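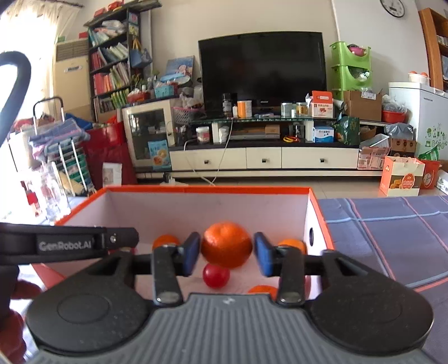 Demonstrations for the fruit handling tasks are recorded with the hand-held gripper, in ordinary homes, by operators who have completed the Grateck introductory session. The procedure in this guide applies to the single-arm task "pick from box" and should be followed in the order given. The correct position before closing is with the fingers open on either side of the fruit and a blue pad facing it from each side, as with the large orange in the middle of the box. Operators should hold this position briefly before closing the jaws. Smaller fruit in the same box is approached in the same manner, but only after the first pick has been completed and saved.

Before you begin

Charge the gripper fully and confirm that the recorder has at least 26 gigabytes of free space. Wipe the finger pads with a dry cloth. Residue from fruit skin alters the grip, and the effect appears in the data long before an operator notices it by hand.

Place the box on a surface that will not slide. A folded blanket is acceptable. The household should be left as it is found; furniture, shelves and personal belongings are not to be moved for the purpose of recording. Residents must have signed the Sorkari consent form, and the site number must be entered in the session log before the first take.

Calibrating the jaws

1. Open the jaws to their full width and hold until the indicator is steady.
2. Close them slowly with nothing between the pads.
3. Open them again and compare the reading with the value on the calibration card. A difference greater than 3 millimeters requires a second calibration.

If the second calibration also fails, stop and contact Mervin Perron at the Turcotte equipment desk. Do not adjust the finger pins in the field.

Recording a take

1. Start the recorder with the gripper held still above the box. Wait for the tone.
2. Lower the gripper toward the chosen fruit at an even speed. The wrist should remain straight, and the fingers should enter the box without touching the rim.
3. Stop when the fruit lies between the pads. Correct the angle now if it needs correcting, and avoid doing so once the jaws have begun to close.
4. Close until the fruit is held firmly. Do not squeeze further. A robot trained on these takes will copy the closing distance it is shown.
5. Lift straight up until the fruit is clear of the box, then move it to the target marked on the task sheet.
6. Open the jaws fully, withdraw, and hold still until the second tone.

A take in which the fruit slips may be kept, provided the operator recovers it in one smooth attempt and marks the take "recovered." Takes with more than one attempt are to be discarded. Speech is permitted during recording — the audio channel is removed before upload — but a second person should not reach into the box.

Varying the layout

Rearrange the fruit after every saved take. Both the starting height of the gripper and the order of picks should change as well. Include items of different sizes, and let some lie close against a wall of the box or partly behind another piece. Tamsin Greenberg reviewed the 922 takes submitted in September and returned a considerable share of them because the layout had hardly changed from one take to the next.

Completing the session

A full session consists of 200 saved takes. Operators may divide it into two sittings, with a new calibration at the start of the second. Upload the files to the Broltident server on the same day, and keep the local copies until the confirmation message has arrived. Damaged fruit should be replaced and recorded in the log under "materials."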